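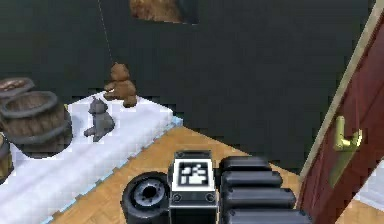
A brown bear and a small gray cat against a very dark wall.

Teresa Bastos painted her hallway four times in one winter. White first. Then a different white. Then a green so deep the guy at the paint counter asked if she was sure. She wasnt.

"I lived with the sample for a week and kept going back to look at it," she says. "That was my answer."

Dark walls are back, and not only in big old houses with tall windows. Renters are doing it. People with one small window and a low ceiling are doing it. Savolainen, the little paint shop where Bastos bought her last can, now keeps 42 dark shades on the rack by the door. Used to be 24. Charcoal sells fastest, then the near-black greens.

The old rule said small room, pale paint. Bastos thinks the rule made a lot of sad bedrooms. A dark wall loses its corners at night – you stop noticing where the room ends. Morning is another story. Every scuff shows, every thumbprint, and flat finishes are the worst for it. She keeps a jar of leftover paint and a kid's brush under the sink.

Cost her $88 for the hall, two coats, tape included. The primer was extra and she skipped it, which she regrets. Tinted primer, she says now, to anyone who'll listen. Her sister skipped it too. Three coats. 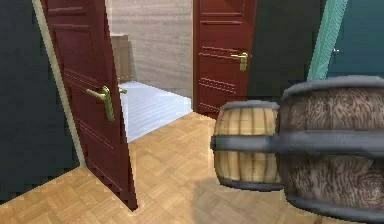
Dark charcoal, a pale door frame and herringbone blocks underfoot.

Then the trim question. Paint it the same color and the whole room goes quiet. Leave it light and you get a hard line around every opening, which some people love. Bastos went light in the hall and dark in the bedroom and says she'd swap them if she had the energy. She does not have the energy.

Floors matter more then anyone tells you at the counter. Warm wood pulls a cold gray back toward friendly. Gray carpet under gray walls, no.

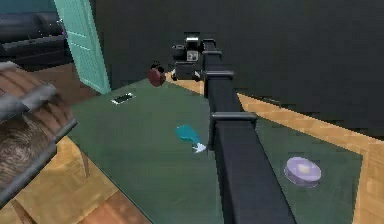
Before you open the can

Buy the sample pot. Paint a big piece of card, move it from wall to wall, look at it at breakfast and again with the lamps on. Change the bulbs before you blame the paint. And do the ceiling first, or you'll be touching up drips until October.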